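Re: [mavholm-tenants] ants again, 2nd floor

> Anyone else getting ants along the kitchen baseboard? I put out 2 bait trays Monday and they walk right past them. Thinking of just spraying.

Don't spray!! Spray near the bait and they stop eating it. Did that last April, took forever to fix. Wipe the trail with soapy water, then move the trays right up to the crack where they come in.

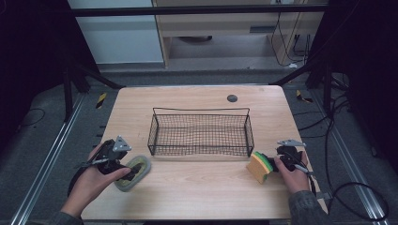

Also check under the sink, ours were coming in by the pipe. Caulk is cheap, hardware store on Prellholm has it. Office says Hasitz is treating the outside wall in teh new year but you have to put in a ticket, mine was 464. No ticket no visit.

Gotta run, will check mail tonite

unit 133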